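Hand Assembly of Lead Sets at the Letmont Workshop
Placement report, Electrical Assembly, second year
Talha Abbasi and Shabnam Marwat
Supervisor: Roswitha Schmieder

1. Background

Our placement was at Letmont, a small workshop in Clostcombe that prepares wiring and small modules for other companies. We were there in June. The job we followed was an order from Lodhi, who fit the finished lead sets into their own equipment. The order was for 2811 sets. We did not see all of it through, and this report covers only the stage at the shared bench, where the modules and the leads come together.

The question we were given was a simple one: where does the time go? Theerawat Kamolrat, who runs the bench, thought it was in the joining. We thought so too at first.

2. How the work is laid out

The leads are cut and stripped in the next room on a Dridari cutter and carried through in batches. Boards and small parts come from the stores. After that everything is done by hand at one large bench with a dark green top. Two people can work at it facing each other, but during our placement it was normally one person per shift.

There are no bins or dividers on the bench. Leads are put down in heaps, with the ends that have connectors kept together as far as possible so they can be picked out one at a time. Longer cable bundles go on the right, loose red wires on the left. This is the workshop's own habit and is not written down anywhere. When Mahfuz Kodikara took over a shift he spent the first few minutes moving things back to where he expected them.

3. The joining step

The person at the bench picks up a module in the left hand and the stripped lead in the right. The bare end of the wire is looked at first. If strands are splayed they are twisted again with the fingers. The wire is then brought up to the module and offered to its place before anything is fixed, to check that it is the right color and that enough copper is showing.

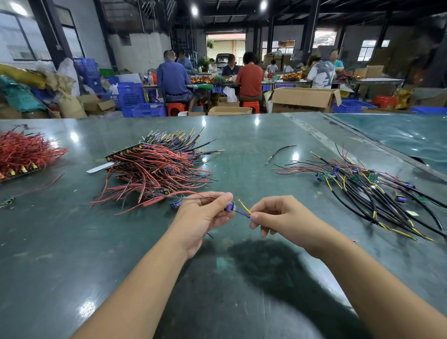 Figure 1. Module and stripped yellow wire held together over the bench, with the wire stock around them.

The handling is small work. The module is held between thumb and fingers, so there is very little room for the other hand, and the two hands end up almost touching. Shabnam found this hard in the first week and kept dropping modules. Talha had fewer drops but got the lead colors mixed up. By the second week both problems had mostly gone.

We were told to leave the copper tip slightly bent and not to straighten it. Theerawat's view is that a bent tip is easier to see against the green surface.

4. What we measured

We timed 35 joins with a stopwatch, all by the same person, and split each one into finding, checking and joining. Finding means the time from the hand reaching out to the lead coming clear of the heap.

Finding took longer than joining in most cases. The average was almost 15 seconds for finding, and the spread was wide. A lead lying on top of the heap came away at once. A lead from the middle often brought others with it, and these had to be shaken off or laid aside. Red and black wires were the worst for this, as they fan out and hook on each other's connectors.

Checking was short and steady. Joining varied less than we expected, even late in the shift.

We threw out 3 timings where the person was interrupted. They are not part of the 35.

5. Trial with smaller batches

For one afternoon we brought the leads through in small bundles with a loose tie, and opened a new bundle only when the last was used up. The bench stayed clearer and tangles were fewer. Against that, someone had to tie the bundles, and on that day it was us. If the tying time is counted, the saving is small. Roswitha Schmieder pointed out that the cutter operator could tie them while waiting for the machine — we did not get a chance to try this.

We also tried laying loose leads in a row along the edge of the bench. This worked until someone leaned over to reach the far side and swept them up with a sleeve. We dropped the idea the same day.

6. Limits

One person was timed, on one product, on one bench. We also had no record of faults found later at Lodhi, so we cannot say whether faster finding has any effect on quality. Tiredness was not looked at, although both of us had sore necks by Friday.

7. Recommendations

Bring leads to the bench in tied bundles, with the tying done at the cutter. Write down where each type of wire goes on the bench and pin it up for the shift change. Repeat the timing with a second person before spending money on racks or trays.

The timing sheets are in the appendix, in Talha's handwriting.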